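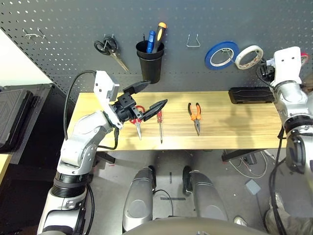
Tudor Pîrvu wrote to me that 50 examples of one task are worth nothing if all 50 begin from the same position. I did not like to read it, but I had to agree. My first set for the tool table was exactly so. I put every tool back in its place very carefully before each recording, and the policy learned my carefulness and very little about tools.

So in June I began again. The task is the same: pick a tool from the table and bring it to the pegboard. Now I move the tools before each episode, sometimes a few centimeters, sometimes I turn one of them until the handle points in an unpleasant direction. The pliers are the difficult ones. With red handles or with orange and black handles, they are wide at one end and thin at the other, and the fingers must decide where to close. The screwdriver is more friendly, but it rolls.

On the first day I recorded 51 episodes and kept 22. The rest I deleted in the evening. Mostly it was my own hesitation — I stop above the handle, I think, I go down, I go up again. A person who watches can forgive this, but the model copies it. Obadia Mohamedi keeps such episodes and gives them a label, "recovery." Maybe he is right. I will try with 20 of them and compare.

One more thing I changed is the speed. In the first set I was slow in the morning and quick before lunch, and one can see it in the curves. Now I make a short break after every ten episodes, also when I am not tired.

The scissors I leave on their place for now. Hanging them back on the board needs a turn of the wrist which I still cannot do well twice in a row.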